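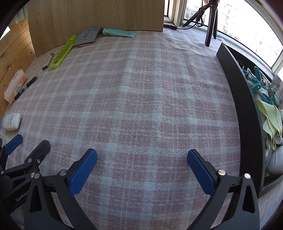
Attachment 1. Pink plaid cover spread out, wrinkles near the upper right.

Ticket: Triltmont cover won't lie flat after washing
Product: Triltmont plaid cover, dusty pink, 70 inch
Opened by: Mared Lloyd
Handled by: Rhodri Gwilliam, Jarman Home Textiles support
Status: Closed

Mared Lloyd, Tuesday 9:12 am
I bought this cover in January and have washed it twice. The first time it came out fine. After the second wash one corner will not go flat. I pull it smooth, and by the evening there are small wrinkles in it again, always the same corner. The rest of the cover is OK. I have tried ironing it on low through a dish towel, which helped for one night. Is this a fault or did I do something to it? The care label is the washable kind sewn into the hem and I can still read most of it.

Rhodri Gwilliam, Tuesday 10:40 am
Hi Mared, thanks for the photo. I can see the shallow wrinkles near the upper right. A few questions before I suggest anything.

What temperature did you use for the second wash, and was it a different cycle from the first?
Did it go in the dryer?
What detergent, and did you add softener?
Is there a lot number on the back of the care label? It is a three-digit number printed under the washing symbols.

Mared Lloyd, Tuesday 11:26 am
First wash was cold, gentle cycle. Second was warm, normal cycle, with two bath towels. It did go in the dryer the second time, on medium, until the towels were done. That took a good while. First time I hung it over the shower rail.

Detergent is Clinasell liquid, the unscented one. Softener yes, both times, a full cap.

The number on the back is 488. The last digit is a bit faded but I'm fairly sure it's an 8.

Rhodri Gwilliam, Tuesday 1:15 pm
Thank you. We had some covers in lot 516 where the hem thread shrank more than the cloth and pulled the corners in. Yours is 488, so that should not apply, but the last digit being faded doesn't matter much as the first two would have to be different too. I'll still ask you to do one check on the hem so we can rule it out.

Step 1. Fold the cover corner to corner with the bad corner on top of a good one.
Step 2. Run your finger along the hem on both. See if the bad one feels tight or puckered along the stitching.
Step 3. Measure the two sides that meet at the bad corner, then the two opposite sides. Lay the tape on the cloth without stretching it.

Send me what you find. No need for another photo at this stage.

Mared Lloyd, Tuesday 5:52 pm
Done. The stitching feels the same at both corners, no puckering. The sides that meet at the bad corner are both shorter than the ones across from them — half an inch on one side and a little over that on the other.

One thing I noticed while I had it folded: the nap feels different in that corner. The rest is soft and fuzzy and this part is flatter, and a bit stiff if you rub it against the direction of the weave. I don't think it was like that when it was new, but I never checked.

Rhodri Gwilliam, 9:05 am the next day
That is useful. A hem problem would feel tight on the stitching and the cloth next to it would be as soft as ever. What you have sounds like uneven drying. When one of these goes in the dryer with heavy towels, a corner can get wrapped inside a towel and stay bunched for most of the cycle, and it sets that way. The full cap of softener won't have helped. It builds up in this weave and makes the flat patches feel stiff.

It can usually be relaxed again. Please try this:

1. Wash the cover by itself, cold, gentle cycle. Half your normal amount of detergent. No softener.
2. Run an extra rinse.
3. Take it out as soon as the cycle ends. Shake it hard from the good end, then from the bad corner.
4. Lay it on a clean sheet or a large towel, right side up. Ease the bad corner outward with flat hands until the pale bands run straight out to the hem. The plaid is a good guide here. If the bands curve in toward the corner you need to ease a bit more. Don't clip or pin it.
5. Leave it flat until it is fully dry. Overnight, normally.
6. Brush the stiff patch with a soft clothes brush, in one direction only.

Please don't iron it before brushing. If the corner has not come back after this, I'll send a return label.

Mared Lloyd, 9:31 am
OK. I have the Iltum brush that came with a coat, would that do? The bristles are medium.

Rhodri Gwilliam, 9:44 am
Medium is fine if you go lightly. Try it on the underside first. If it lifts any of the broken white lines in the pattern, stop and use a dry washcloth.

Mared Lloyd, two days later, 8:20 am
Washed and dried as you said. My machine doesn't have an extra rinse button so I ran rinse and spin again by hand setting. There were suds in the second rinse, which surprised me given there was so little soap in it.

Measured again this morning. One side is now the same as the one across from it. The other is still short, but only by the width of the hem. The corner lies flat. There is one faint crease left about a hand's width in. The brush was OK on the underside so I did the top with it. Softer than before, still not quite like the rest.

Rhodri Gwilliam, 10:02 am
Good result. The suds would be old softener coming out. I'd expect the last of the stiffness to go after one more wash done the same way, whenever it's next due. The remaining crease can be steamed from the underside, iron held just off the cloth.

I've added a note to care article 2,419 about washing these separately from towels. It already said no softener, but only at the bottom of the page, so I've asked for that line to be moved up.

Would you like me to keep the ticket open until the next wash?

Mared Lloyd, 10:17 am
No, you can close it. I'll write again if it goes back. Thanks for the quick answers.

Closed by Rhodri Gwilliam, 10:20 am
Cause: uneven drying, softener buildup. Lot 488, hem checked, not related to lot 516. No return issued. Customer may reopen under the same ticket.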